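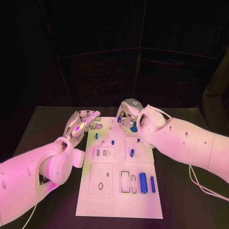
By Issa Atallah
Posted 3 Jan 2026 | Filed under: Visits

I have been to enough open days to distrust the word "transparent," and the Skarnex water bottling plant used it on the sign at the gate, on the visitor badge and twice in the welcome talk. The tour cost $14. Parking was extra.

We were 25 people in hairnets. Our guide walked us past the filter room, where the windows had fogged up so badly that she described the tanks for us from memory. The water, she said, comes from the Otska spring and passes through 13 stages of treatment. A man near the front asked why water sold as untouched needed that many. She told him some of the stages were checks, and moved us along. He asked again at the next stop and got a brochure.

The bottling hall was better. It is loud, it smells of warm plastic, and you get a decent view of the line from the walkway. I could have stayed there longer than the three minutes we were given. The labels interested me most. The same bottles were coming off with the Skarnex name on one side of the hall and Dalteser on the other, and Dalteser costs close to double at my supermarket. Same spring? Yes. Same treatment? "A different selection process," which I wrote down word for word and still can't explain.

Then the tasting. Small paper cups, four waters, a card to fill in. I picked the tap water as my favorite, and so did the retired couple beside me. Our cards were collected and never mentioned again.

The gift shop takes up more floor space than the filter room did. I bought a Van der Merwe glass carafe there, mostly because it was raining — and it pours badly, down the outside and onto the table.

Would I go back? They plan to open the spring itself to visitors in July, with a walk of up to 3 miles each way. I'd like to see that, if the price is sensible and somebody has wiped the windows by then. Bring earplugs for the hall and eat before you come. The café closes at two.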